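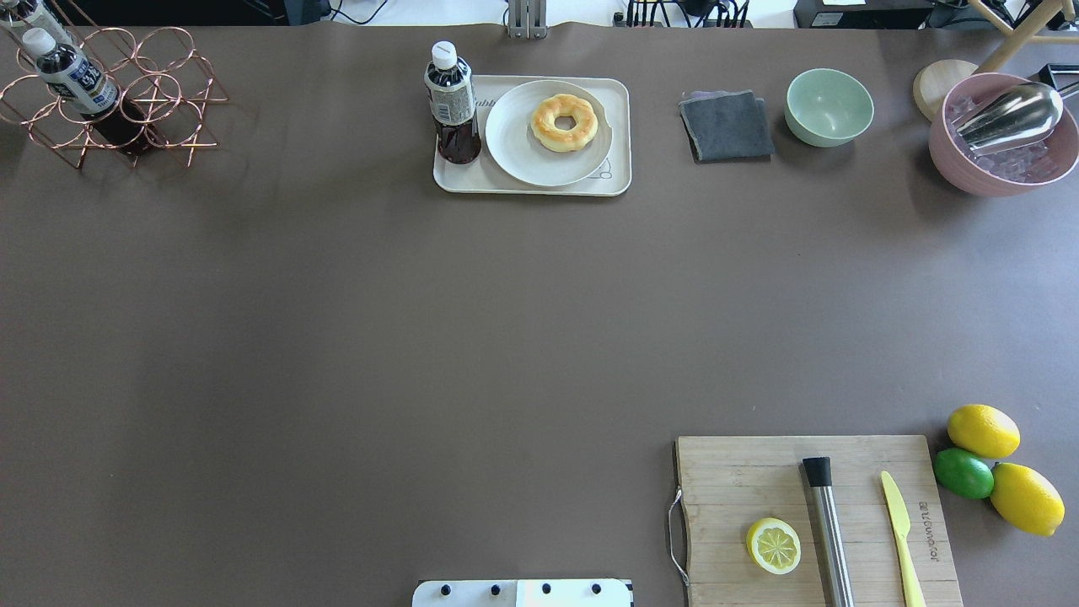
Page last changed: a Saturday in January

I got to Fengying Tan's place at 3 in the afternoon, which she had told me was the only sensible hour for a visit. Lunch is over, dinner is a long way off, and anybody who turns up can be fed without a fuss. She let me in, pointed at a chair and went straight back to worrying about ice.

"You have to let me finish this first," she said. "Talk to me while I do it. I can do both."

Fengying writes the small neighborhood newsletter I've been reading for years, the one called Lindsay after the street she used to live on. Most of it is about having people over. Not dinner parties, she is very firm on that. She means the afternoon kind of company, where somebody comes by for an hour and stays for three. Her friend Gerasimos Fragkou helps her with it and was there too, mostly in the kitchen, calling out corrections through the door.

I asked her where the whole thing started and she said with an aunt in a town called Ramia, who kept one table in the house that wasn't allowed to hold mail.

"Everything else in that house was a mess! There were coats on the piano. But that table was for company, and if you put your keys on it she'd hand them back to you without a word. I was 13 before I understood she wasn't mad at me."

Her own table is big, with a flat top in a brown somewhere between taupe and mud (her word, mud, and she says it fondly). What I noticed is how much of it she leaves bare. I'm the type who covers every inch when people come over – little dishes, candles, a runner, more little dishes – and she keeps the middle wide open and lets things live along the sides.

"People want to put their elbows down," she said. "They want to put a phone down, or a book they brought to show you. If the middle is full they hold everything in their laps for two hours and then they go home early. I used to fill it up. I had a centerpiece phase. We don't talk about it."

"We can talk about it," said Gerasimos from the kitchen. "There were gourds."

The drinks were bottled tea, the dark brown kind with Japanese on the label and a white cap. I'd half expected a teapot and some ceremony, and I told her that. She laughed at me for quite a while.

"I own teapots! I own too many teapots. But you make a pot and then you're up and down, up and down, is it too strong, does anybody want more, oh it's cold now. With a bottle they pour it themselves. I like my guests a tiny bit independent."

Two bottles were lying in the wine rack, a copper-colored wire thing made of loops that lock together like honeycomb. I'd never thought of putting anything but wine in one of those. Fengying doesn't drink much wine and got tired of looking at it standing there with nothing in it. She nearly gave it away twice, and both times Gerasimos talked her out of it.

"She was going to put it out on the curb," he said, coming in at last with a dish towel over his shoulder. "A perfectly nice rack. I said, a bottle is a bottle. It doesn't know what's in it."

They don't agree on how a bottle should go in. He likes them all the way back and straight. She shoves them in any old way and they end up on the diagonal, and he fixes them when she's out of the room, and then she un-fixes them. This has been going on, she thinks, for 17 months.

We moved on to the tray, because I'd been staring at the donut on it. One ring donut, pale glaze, on a round white plate that took up nearly all the room there was, with a bottle of tea standing up at the left end. The tray is cream with rounded corners and has a little line drawing down in one corner that the plate half hides. I asked if it bothered her to cover up the nice part.

"No, I like that. You eat the donut, you pick up the plate to take it to the sink, and there's a drawing. It's a present for whoever clears up."

The tray is how she serves everybody. One person, one tray, one sweet thing, one drink. She started doing it when she had guests who were shy about reaching for the last of anything on a shared platter. I am that guest. I have gone home hungry from beautiful platters. So I was all for it, and I said so, probably too loudly.

"See, people think it's fussy, or like a cafeteria," she said. "But you give somebody their own tray and their shoulders come down. It's theirs. They don't have to negotiate."

I wanted to know about the donuts. They come from Gromo, a bakery a short bus ride away, and she buys them plain or with a thin glaze. No sprinkles, no filling. Filling is a conversation stopper, according to her, and Gerasimos agreed with his whole face. The most she ever bought in one go was 20, for an afternoon that got out of hand, and she still had people splitting them at the end.

Then the ice, which by now was finally where she wanted it, heaped in a dusty-pink bowl with a steel shaker tin lying across the top. I asked what she was going to shake.

"Tea! You put the tea in with ice and shake it hard and you get a foam on it. It's the easiest trick in the world and people act like you've done magic. I lay the tin on the ice beforehand so it's good and cold when I pick it up."

She has opinions about the bowl, too. She had a proper ice bucket once, from a brand called Wevard, with a lid and tongs and a little drainer inside, and she gave it away because it made everyone behave as if they were at a hotel. A bowl is friendlier. The pale green one sitting near it was empty, and I made the mistake of asking what was going in it.

"Whatever you brought," she said.

I had brought nothing. Gerasimos was very kind and went to find some peanuts.

The last thing I asked about was the napkin, a dark gray cloth one, folded, with the edges starting to fray. I'd assumed a person who thinks this hard about ice would be strict about linens. She isn't even slightly. She washes them, she folds them, she lets the edges go. She said a crisp napkin makes people scared to wipe their hands, and then they sit there with sugar on their fingers touching nothing.

"If it looks like it's already had a life, they'll use it. I had a guest once fold hers up smaller and smaller because she didn't want to get it dirty. By the end it was the size of a stamp. I went and pulled out the old ones that same night."

She does one of these afternoons most weeks, and the list of people she invites from has crept up to 55 names, on paper, in pencil. Some of them have never come. She keeps asking them anyway.

I stayed until it got dark. The tea really does foam up when she shakes it, and I had two. On my way out I saw Gerasimos lean over to the rack and straighten a bottle, and Fengying, holding my coat, watched him do it and waited.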